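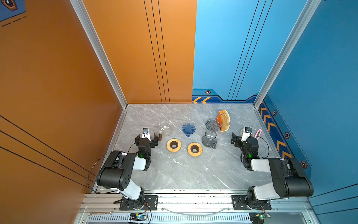 Uma cadeia de blocos com quatro nós e um único programador a mantê-la

Durante a primavera dei um módulo curto sobre registos distribuídos, 16 horas no total, a um grupo que vinha quase todo de contabilidade e logística. Deixo aqui as notas do exercício final, em parte porque me pediram os parâmetros e em parte porque daqui a um ano já não me lembro deles.

O exercício chama-se Anel. É uma cadeia permissionada mínima, escrita em Go, com quatro nós validadores e um algoritmo de consenso do tipo PBFT simplificado. Quatro é o mínimo para tolerar um nó bizantino (3f + 1, com f = 1) e cabe numa máquina virtual modesta. Não há moeda, não há taxas, não há contratos inteligentes. Uma transação é um registo assinado com quatro campos: emissor, identificador do lote, hash do documento e número de sequência.

O cenário é o de um entreposto portuário a que chamei Plovport. Os lotes entram, mudam de detentor e saem. Cada mudança de detentor exige a assinatura de quem entrega e de quem recebe. No primeiro rascunho bastava a de quem entrega, e o Anil Nambiar, que reviu o enunciado, observou que assim era possível atribuir a alguém um lote que essa pessoa nunca aceitou. Tinha razão. A correção custou uma mensagem adicional no protocolo e um estado intermédio, «pendente», que depois deu mais trabalho do que o resto.

O problema do estado pendente é o prazo. Se o destinatário não assina, o lote fica bloqueado. A solução habitual é expirar a proposta ao fim de algum tempo, mas os validadores não têm um relógio comum em que possam confiar. Usar o carimbo temporal do bloco é aceitável desde que se imponha monotonia e um desvio máximo em relação ao relógio local; usar a altura do bloco é mais simples e totalmente determinístico. Optei pela altura: uma proposta expira 168 blocos depois de ter sido incluída. O número vem das horas de uma semana, com um bloco por hora, cadência que serve para o cenário mas não para a aula. Nos testes o intervalo era de dois segundos e as propostas expiravam em menos de seis minutos, o que apanhou várias pessoas a meio do café.
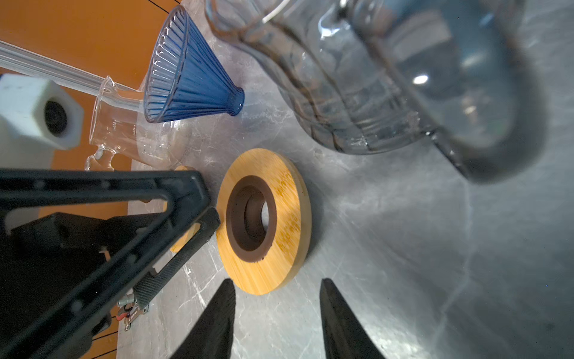 Quanto à serialização, a primeira versão usava JSON, e foi um erro previsível. Dois nós com bibliotecas diferentes ordenavam os campos de forma diferente, o hash não coincidia e o bloco era rejeitado. Há formas canónicas de JSON, mas para quatro campos não compensa a dependência. Passei para um formato binário de campos fixos, inteiros em big-endian e cadeias precedidas do comprimento em dois bytes. Cada transação com as duas assinaturas Ed25519 e as chaves públicas respetivas ocupa 351 bytes no caso que usámos como referência. Nos outros varia apenas o identificador do lote.

Para gerar carga escrevi um cliente, o Alva, que lê um ficheiro CSV e submete as transações por ordem. O ficheiro de teste tinha 3000 linhas. Com lotes pequenos o gargalo está na troca de mensagens de preparação e confirmação; com lotes maiores passa a ser a escrita em disco. O fsync a cada bloco domina tudo. Houve quem o retirasse para melhorar os resultados e depois perdesse o último bloco ao matar o processo da máquina virtual pelo lado do anfitrião. Ficou como demonstração e não foi preciso prepará-la.

A mudança de líder foi a parte menos bem compreendida. No papel é simples: se o líder não propõe dentro do prazo, os restantes votam a vista seguinte. Na prática, quase todas as implementações entregues tinham o mesmo defeito – o temporizador era reiniciado por qualquer mensagem recebida, incluindo as do próprio líder em falta. Bastava um líder que enviasse mensagens válidas mas inúteis para que a cadeia parasse sem que ninguém votasse a sua substituição. O temporizador deve ser reiniciado apenas quando há progresso, ou seja, quando um bloco é confirmado. Está agora escrito a negrito no enunciado.

Um grupo tentou ligar o Anel ao Meritz, o sistema de inventário que usamos nas outras disciplinas. A ideia era boa e a execução razoável: um processo lê os blocos confirmados e atualiza as existências. Esqueceram-se de guardar a altura do último bloco processado, pelo que cada arranque voltava a aplicar o histórico inteiro. As existências duplicavam de cada vez. Corrigiu-se com uma tabela de uma linha, atualizada na mesma transação SQL que as existências.
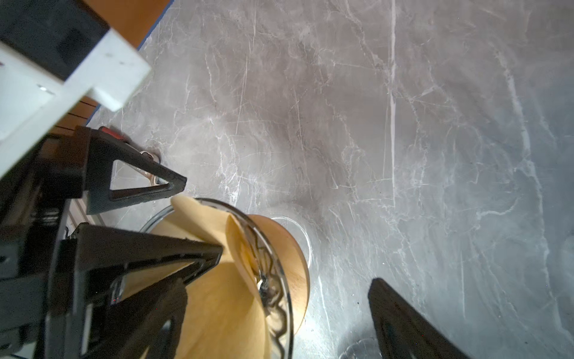 Resta a pergunta que apareceu em todas as sessões: para que serve isto, se os quatro nós podiam ser uma base de dados com um registo de auditoria assinado? Na maior parte dos casos não serve. Se existe uma entidade em quem todos confiam, uma tabela só de acréscimo, com hashes encadeados e uma cópia publicada periodicamente noutro sítio, resolve o problema com muito menos código. A replicação bizantina justifica-se quando nenhum dos participantes aceita que outro opere o sistema sozinho, e isso é uma condição contratual antes de ser técnica.

Para a próxima edição pretendo alterar o seguinte:

Fornecer o módulo de rede já feito. Perdeu-se demasiado tempo com ligações TCP semiabertas.

Incluir um quinto nó que se junta a meio e tem de sincronizar o histórico.

Fixar a versão do compilador.

O código de maio ainda tem a chave do validador de testes no repositório. É para retirar antes de o tornar público.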